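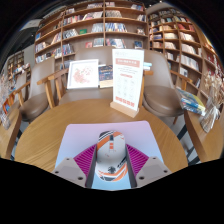 Tema 4. Izado de cargas pesadas: el ángulo de las eslingas

¡Llegamos a la parte más bonita del curso! Hasta ahora repartíamos el peso entre ramales verticales, pero en obra casi siempre trabajan inclinados, y ahí la tensión sube muchísimo.

Para dos ramales iguales:
T = P / (2 · cos β)
donde β es el ángulo de cada ramal con la vertical.

Ejemplo: bomba de 16 kN, β = 30°. Sale T = 9,24 kN por ramal, frente a los 8 kN del izado vertical. Probad con β = 60° y veréis qué salto: ¡16 kN en cada uno!

Ojo: β se mide desde la vertical, no desde la carga (el error clásico del parcial).

Para practicar: ejercicio 12 de la hoja de Branislav Malý. Repasad también el centro de gravedad, que lo necesitamos para el transporte en góndola.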